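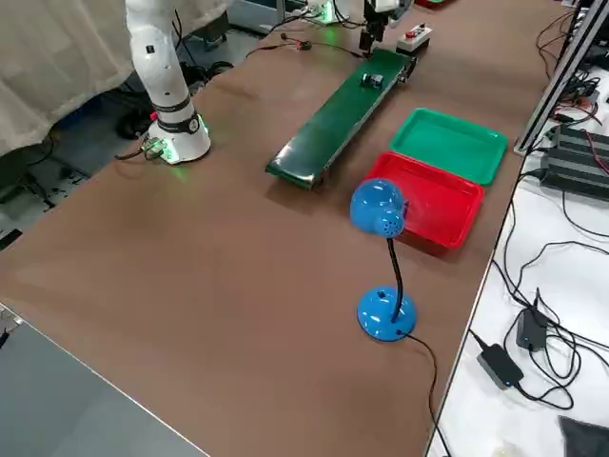 Gemetti Press Names Poetry Shortlist

Gemetti Press has announced the shortlist for its annual first-collection prize in poetry. The judges received 354 manuscripts this year and read 127 of them in full before settling on 16 titles.

The prize is open to poets who have not yet published a full-length book. The winning manuscript will appear in the Pamero Poets series next fall, and its author will be invited to give a public reading at Ehlers Hall. Shortlisted poets will each receive written comments from the judging panel.

According to the press, many of this year's entries dealt with work, family memory and the language of small towns. Long poems were well represented — more so than in past years — and several manuscripts combined verse with short prose.
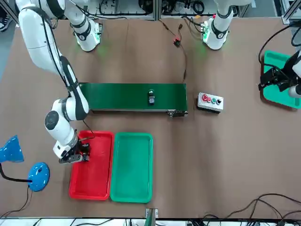 Two robot arms at a work table with a green conveyor belt.

A sampler with one poem from each shortlisted collection will be published in the February issue of the literary quarterly Henotus. Print copies may be ordered through the press or requested at participating libraries.

The winner will be announced in April. Submissions for the next round open in June, and guidelines will be posted on the Gemetti Press website at that time.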